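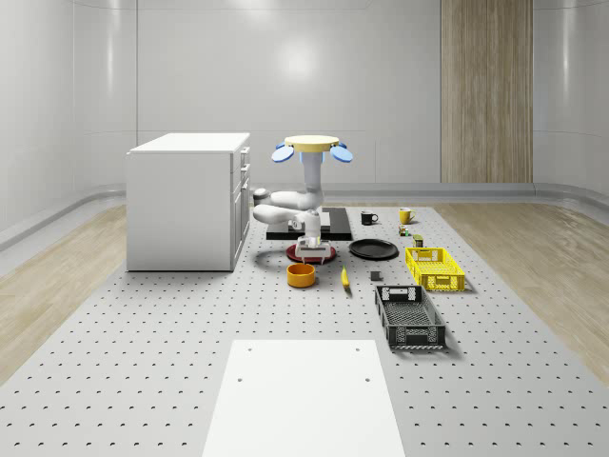

Looking after a workbench top

Wipe the top down at the end of every job. A dry brush first, then a damp cloth with a drop of dish soap. Brushing first keeps grit from being dragged across the surface.

Glue drips
Leave wood glue until it is rubbery, then lift it with a plastic scraper. If it has set hard, lay a warm wet rag over it for 13 or 14 minutes and try again. Super glue needs acetone on a cotton swab. Test a corner first, as acetone will dull most paints and some plastics.

Tops with holes
Sawdust packs into the holes and holds moisture. Run a vacuum with the crevice tool over them once a month. For holes that are already plugged, push a piece of dowel through from above and vacuum underneath. Don't pour oil or cleaner straight onto the top or it will drip onto whatever is stored below.

Rust on steel tops
Rub light rust with fine steel wool and a little machine oil. Wipe off all the oil, then put on a thin coat of paste wax and buff it. In a damp garage, wax again in April and in the fall.

Wobble
Check the legs before blaming the floor. Tighten the leg bolts with the bench unloaded, then shim the short leg with a thin piece of hardwood.

Mirta Daza wrote in to say she keeps an old baking sheet on her bench for painting and oiling small parts. Line it with newspaper and change the paper when it gets tacky. Oily rags should be spread flat outdoors to dry before they go in the trash.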